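Speaker notes, Neltby local history night
4 August 2013
By Radka Todorova

Start straight in. Don't thank everyone, Priya will have done that.

So. Wendell Yazzie. Hands up if you've read him. (Expect a few. Wait for it, don't fill the silence.) Hands up if you've read the one book. Same hands.

He wrote more than one. He wrote 2 books, plus the pamphlets, plus a mountain of letters, and tonight is mostly the letters. The book people know is Night Freight, which is about the men who loaded trucks in the market sheds and what they did for money the rest of the time. Some of it legal. The other one is Boarders, about rooming houses, and it sold next to nothing and I think it's better. Say so. Somebody will argue in question time, good.

Who he was. Born out at Pleneck, father a saddler who turned to fixing boots. Left school early. Shed hand, then clerk, then night clerk at the Esposito, which older people here will remember as the pub with the green tiles, before that a hotel with a proper dining room. He never had a degree. He audited lectures for one winter, got bored, stopped. He put "sociologist" on his tax form anyway and his brother Mortimer thought this was the funniest thing he ever did.

PAUSE for the Mortimer story. The tax man rings the house, Mortimer picks up, gets asked what a sociologist does all day, says "he sits in pubs and writes it down". Which was true. Don't do the voice.

How he worked. This is the bit I want to slow down for, I always rush it.

He had the night desk. Men came in late, men came in who wouldn't give a name, and he had a ledger in front of him he was supposed to write in regardless. So he kept two sets. The hotel's ledger and his own. His own had no names in it at all, only numbers he gave people, and he kept the key to the numbers in his head. The highest number in the notebooks is 1,233. That's how many people he reckoned he'd talked to properly, by which he meant sat down with, bought or been bought a drink. Not passers by.

Read from notebook four, the man who repaired watches and also sold them, often the same watches. Bookmark is the yellow slip. Read to "and he was proud of the work" and STOP there, the next para is a bit rough for a mixed crowd.

Then say: look what he doesn't do. He doesn't tell you the bloke is bad. Doesn't tell you he's a lovable rogue either. He wants to know what time he starts, what he eats, who minds the kids. There's a whole page on sandwiches. Reviewers hated the sandwiches. One of them said reading Night Freight was like being stuck in a lift with a timetable.

Argument of the book, quick version. Stealing off the back of the truck was a second job. People did it in the hours left over from the first one, they had habits about it, rules, there were things you'd take and things you wouldn't. Tinned stuff yes. Medicine no, never, and a man who took medicine got put out by the others long before a policeman heard of it. Wendell's word for it was "overtime". He used it in the first chapter and his publisher made him define it and he was cranky about that for twenty pages.

Water. Check time. Should be at 20 minutes, if over that skip the Horkodis section and go to Boarders.

Horkodis was the publisher. One room above a dry cleaners and one man in it, Rafferty Boateng, who had come out of school textbooks and wanted to do something with a bit of life in it. They fought by mail for the whole of the editing though they lived six streets apart. I've got copies of the lot. Rafferty wanted an ending. Wendell said there wasn't one, the men were still going to work. Rafferty wanted photographs. Wendell said no photographs, he'd promised. Rafferty wrote back one line, "promised whom", and Wendell answered with a list of numbers. Just the numbers, two sheets of them. Rafferty gave in on photographs.

(That gets a laugh usually. Let it.)

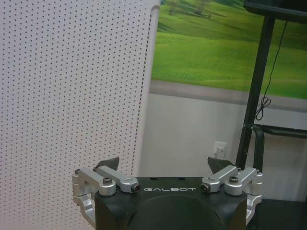
Radka Todorova

He did not give in on the title. Wendell's title was Some Men at the Sheds. Night Freight is all Rafferty, and Wendell complained about it in letters for the rest of his life, said it sounded like a film with a train in it. It's why the book sold, of course. Rafferty knew that.

Print run small, went quickly, second run bigger and sat in the hallway for years. Priya's aunt had a box of them propping up a fish tank. Ask Priya if I can tell that one. CHECK BEFORE, not from the stage.

What happened when it came out. Two things. The newspapers were decent about it, a bit surprised. And the sheds went quiet on him. No one threatened him, no one crossed the road. They just stopped telling him things. He'd come in and the talk would be about football. He has a very sad letter to Mortimer about this, August, the year after, and I want to read all of it. It's the short one, blue paper. "I kept every name out of it and they have all recognised themselfs." Spelling is his, don't correct it when reading, obviously you can't hear it. Put it on the handout though.

Is that fair, were they right to be sore? I go back and forth. There's a case that he took something too, after hours, on top of his regular job. Overtime. He saw that himself, it's in the letter, the last lines, don't give it away before I read it.

OK Boarders.

Different book altogether. He was 60 when he finished it. He'd lost the night desk when the Esposito changed hands, and he went to live in one of the rooming houses down behind the station, partly for the rent and partly because he'd have a book out of it. So he's not watching anymore, he's in it. There's a shared stove and one bathroom and a landlady with opinions on baths. Much funnier than Night Freight. He's cross the whole way through, with himself mainly.

Chapter to mention: the one on keys. Who's got a key to what, who lends theirs, who had three and wouldn't say why. Whole chapter. You could teach a year of uni off it.

Chapter to skip: the one on the wife of the man upstairs. It's dated badly. If asked, say so plainly, don't defend it. He wrote about women as if they'd wandered into somebody else's interview. Priya wrote a very good piece about this for the society newsletter and she's in the room so point at her and let her talk if she wants.

Rafferty had shut up shop by then. Boarders was done by a printer in town at Wendell's own cost, no one read the proofs, there's a page printed twice and another one missing. The missing page is in the notebooks! I found it in the winter. I'll read it. First time out loud as far as I know. It's not an amazing page, it's about a kettle, but still.

What he got wrong. Be quick and fair.
He guessed ages badly. He believed anybody who bought the drinks. He thought the sheds would last forever, and they were pulled down before Boarders was even printed, and he doesn't mention it once, which I find odd. Also his sums don't add up in chapter six, a teacher from Pleneck wrote to tell him and he wrote back thanking her and never fixed it.

Where the stuff is now. Notebooks with the family, Mortimer's side. Letters, half with them and half in the library here, local collection, ask at the desk and give them a day's notice. Both books out of print. Library has two of Night Freight and one Boarders, reading room only, the Boarders is fragile so be nice to it. Don't photocopy the spine flat.

What I'd like from people tonight. If your dad or grandad worked the sheds, come and see me at the tea. Not to work out who was number what. I'm not going to do that and I won't pass on guesses. He promised and I think it still holds. But I'd like to hear if the book was in the house, was it read, was it hidden, did somebody throw it across a room. I've had one of those already. It hit a dog, dog was fine.

Finish with the hotel ledger. The real one this time, the official one. He had to write something each night under remarks, and mostly he wrote "nil". Read the run of them from his last week. Nil, nil, nil, rain, nil, "man sang", nil. Then close the folder.

Questions. Likely ones:

Did he ever pinch anything himself? Yes, a case of peaches, he says so in the preface.

Was he ever married? Twice, same woman.

Is there a film? No. There was talk. Rafferty did lunch with a fella and that was that.

Are you writing the biography? Say "slowly".

Tea's at the back, chairs get stacked after, handouts on the table by the door. Leave the yellow slip IN the notebook this time.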